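Let the Village Museum Keep Its Own Pots

Thursday, September 25, 2025

I spent most of June on a Greek island where the best thing I saw all month was a clay lamp in a room with a broken fan. I'm still thinking about it, and I've been arguing with my friend Melina Papadakis about it ever since, so you may as well hear my side too.

The lamp lives in the village museum at Vrettos, up the hill from the harbor. It's one room, formerly the school, and it holds what came out of the dig on the slope below: storage jars, loom weights, a few bronze pins and the lamp, which has a thumbprint baked into the clay near the spout. Somebody pinched that spout a very long time ago and left a thumb behind! I stood there so long that Aliki Kalogeropoulos, who sells the tickets (4 euros, cash please), came over to see if I was feeling all right.

Now there's a plan to close the room and send everything to Balgate, the big new visitor center by the cruise dock. It's being put together by an outfit called Zemberg, and the pitch goes that hardly any visitors make it up the hill, while thousands walk past the dock. More eyes on the pots. Better lighting, air conditioning, a cafe. Melina thinks this is plain good sense, and she has dug on that slope for years, so I don't wave her off lightly.

But I've been to Balgate. Part of it is already open, and I paid 19 euros to get in (29 if you want the headset, and they really want you to want the headset). I saw a film with drums in it. I saw a wall of projected waves. I was back out in the gift shop before my sunscreen had soaked in, and if you asked me to describe one real object from the place I'd have to make something up.

My trouble with the plan is that a loom weight is kind of a boring lump. I say that with love. Put it in a glass box by a cruise dock and it stays a lump. In Vrettos you look at it, then you look out the window and there's the slope where the house stood, and the goats, and the same wind coming up off the water, and the lump starts to mean something. Aliki's father, Stavros Kalogeropoulos, worked on the first season of the dig as a teenager, and he'll walk you down to the trench and show you where the loom weights lay in a row. You can't ship Stavros to the dock. I mean, you could ask him, but I'd want to be standing well back.

Melina's answer is that feelings don't fix a roof. Fair enough, and the roof does need fixing. She also says, and this is her strongest point, that clay and bronze do badly in a room that bakes all summer, and that a pretty view is no help to a corroding pin. So send the pins! I'd give her the pins tomorrow. Put them somewhere cool with a good conservator and leave copies in the case with a note saying where the real ones went.

The rest should stay, and some of that Balgate money should go up the hill. Run a minibus from the dock. Pay Aliki properly. There are 648 cataloged pieces in that collection, most of them in crates in the back, and a second room would let people see a few more of them.

A guy I met on the ferry, Mohammed-Awal Gyamfi, had gone up to Vrettos by accident after getting on the wrong bus to Unari. He'd missed his lunch and his beach day and he could not stop talking about the thumbprint. He'd been to Balgate as well, on his first morning, and he brought it up once, to complain about the price of the coffee.

Melina says one guy on a ferry isn't a study. She's coming for dinner on Sunday and we'll be going over it all again.
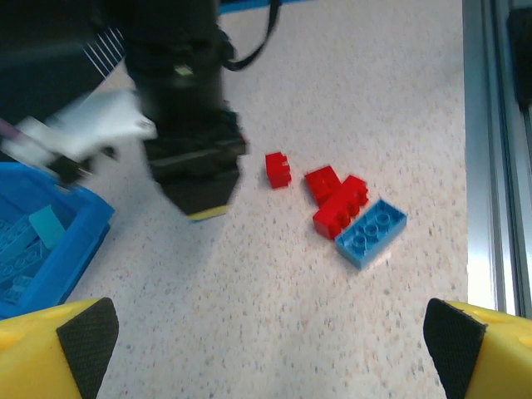 Red bricks on a speckled tabletop.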